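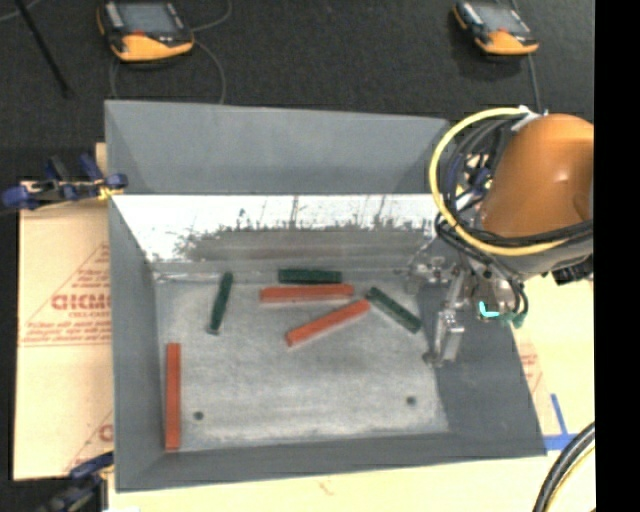
Parallel finger gripper or suction for bin picking red and green blocks?

Asked by Glenys Tipoki, Kamville
Viewed 934 times

We are comparing two tools on the same arm. The parts are plain rectangular blocks, red and green, dropped in a gray metal bin with sloping sides. Tool one is a finger gripper. Tool two is a single suction cup from Zillitz. One fixed camera, same controller program for both apart from the approach height.

Out of 152 tries each, the fingers missed 68 and the cup missed 6. That looks like an easy decision, but the cup lets go during fast moves and I didn't count those as misses. Most of the finger misses are blocks lying along the base of a wall. Is there a fair way to score this, and can the finger misses be fixed without a new bin?

3 answers

Mattes Buschmann
Accepted

Score it at the place position. A block that gets lifted and dropped on the way is a failed cycle, so your 6 is too low. Go back through the logs and add the drops, then run both tools at the same arm speed. If the cup only works slower, write down the cycle time as well.

For the walls, check which way the fingers open. If your planner always closes across the short side of the block, one finger has to go between the block and the wall, and there is no room. Two things to try:

Grip by the ends when the block is parallel to the wall, if your stroke is long enough.
Tilt the tool to match the slope of the wall. Check that the cables still clear the rim at that angle.

You can also push the block toward the middle with closed fingers and take a new picture. It costs time but it is easy to program.

Comment from Glenys Tipoki: Stroke is too short for the ends. Will try the push.

Saeed Hassanpour

Record failures by zone too: wall, corner, open floor, touching another block. One total hides everything. We did this at Trusstead in June and ended up keeping the fingers.

Raelene Tomoana

just use suction, bigger cup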